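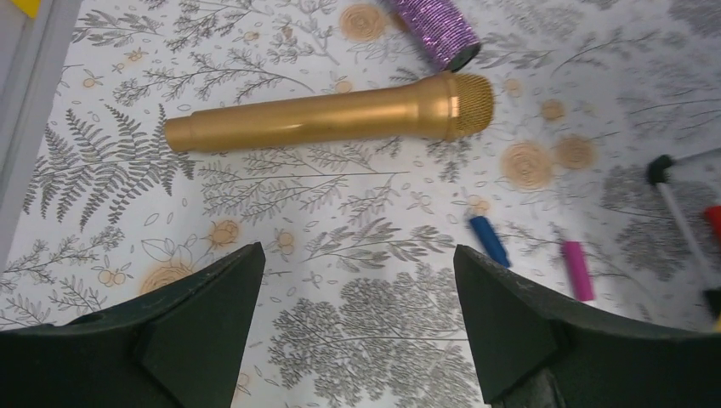
周一去Pekdale议会开放日转了一圈

先说结论:比我想的有意思,就是茶太淡了!

我平时老在网上念叨议员和生意人的关系,朋友嫌我烦,说你有本事去现场看嘛。去就去。Pekdale议会这次开放的是利益申报处,平时只能预约查阅,开放日随便翻(不过要先登记,还要把包存在门口,我排了半天)。

申报处在二楼走廊尽头,屋子小得出奇。墙边一排铁皮柜,里头是本届议员的申报表,工作人员说总共1,666页。我翻了其中四份,字迹一份比一份潦草,有一份我认了半天才看出写的是“无”。

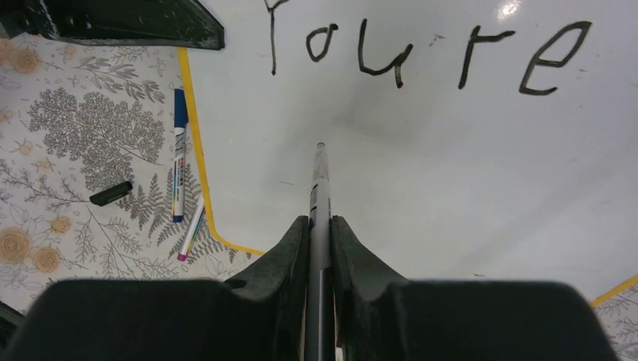 我最想问的是Ditau那块地。这家公司去年想在河边盖仓库,审议的时候有两位议员中途退席,会议记录里只写了“因申报事项回避”,什么事项,没下文。工作人员倒是挺耐心,说退席的理由要到申报表里找,可申报表改过之后旧的那版不在柜子里,得另外申请。我当时心里想,这就跟白板似的,擦是擦了,灰印子一道一道还留在上面,你知道那儿写过字,就是读不出来。我问旧版多久能调出来,答复是九个工作日。行吧,我填了单子。 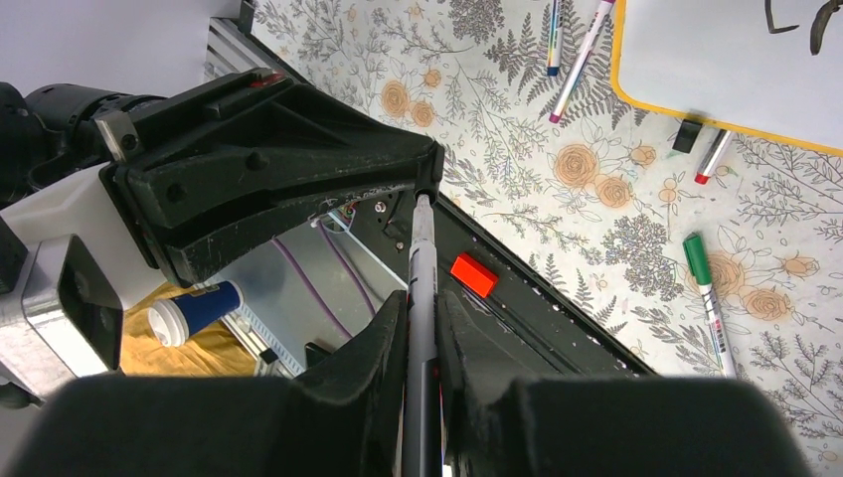
单子填完,我又顺嘴问了Arango的事。它给议会做咨询,同时又给投标的Delasus做咨询,这算不算冲突?对方说规则管的是议员本人和配偶,顾问公司走的是采购那边的另一套规定,归楼下管。楼下那天没开放。唉,我就知道。

下午三点有一场问答,来的人不少,前排几位大爷准备得比我充分,连条款号都背得出来。有人问礼物超过多少要报,有人问卖掉股份算不算彻底脱钩,后面这个问题吵得最凶,我也觉得交给家里人管跟没交差不多。主持的人一直看表,到点就散了。

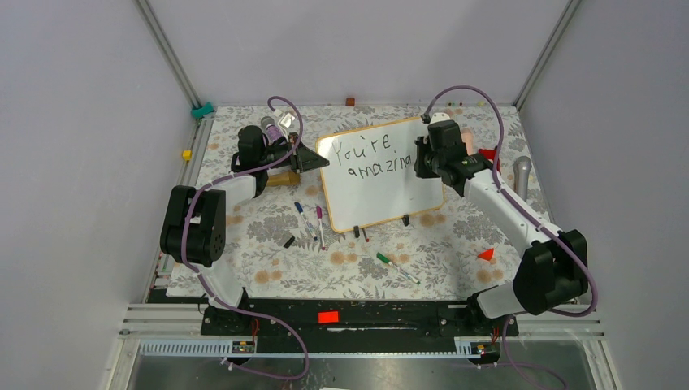
小白板上的手写字:“You're amazina”

想去的朋友,下次开放在五月,记得带证件,早点到,靠窗那张桌子光线最好。Ditau的旧版申报表等我拿到了再写一篇。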